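Home Notes Rooms Storage About Contact
4 min read

Small Items on a Shared Table: A Revised Practice

The purpose of this entry is to record the changes made in April to the way small items are kept in the room at Wimberg. The earlier entry on this subject dealt with the shelving. The present one is confined to the table.

The table had come to serve as a place of general deposit. Items arrived in the morning and remained there until the evening, when they were moved to a drawer without being sorted. Under the revised practice, only what is being handled at the time may remain on the surface, and all of it must fit within the outlined area. Clear cups and containers are preferred to opaque ones, as their contents can be checked without lifting a lid. Toys are to be kept in the blue bin on the floor under the table.
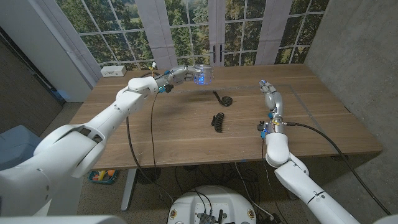

A reader, writing in response to the shelving entry, asked whether a marked area was of any use once the household had grown accustomed to it. In her own home, she wrote, the tape was respected for 3 weeks and then treated as decoration, and she had gone back to a tray with raised sides.

The objection is a fair one. A tray was in use here until last winter, a Hopkin model with a lip on all four sides. It kept its contents together very well, and for that reason was seldom emptied. A flat outline offers no such shelter, and whatever lies inside it remains a visible task.

Drawer dividers were considered next. The Korkance set was priced at 1,290 and the larger Situm set at 2,000, and neither could be adjusted to the depth of the existing drawer. The purchase has been deferred. Shallow cardboard lids are in use for the present — they are not handsome, but they can be replaced at no cost.
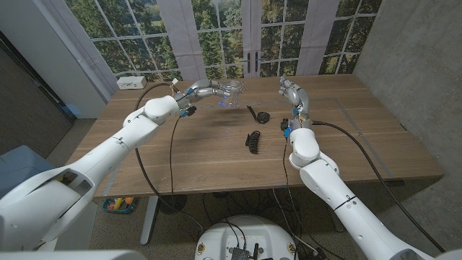
Hair accessories remain the most difficult category to place. They are used daily, they are put down wherever the hands happen to be free, and they do not stack. Flat clips may share a lid with elastics. A claw clip such as the black one on the table takes up more height than its length suggests, and should be stored on its side in a container of its own. Power strips are not subject to these rules and may stay at the far left of the table, provided that no container is set in front of the outlets.

A review of the drawer will follow once the lids have been labeled. Comments on the labeling of shallow containers are welcome in the meantime, particularly from readers who have found a pen that does not smear on coated cardboard.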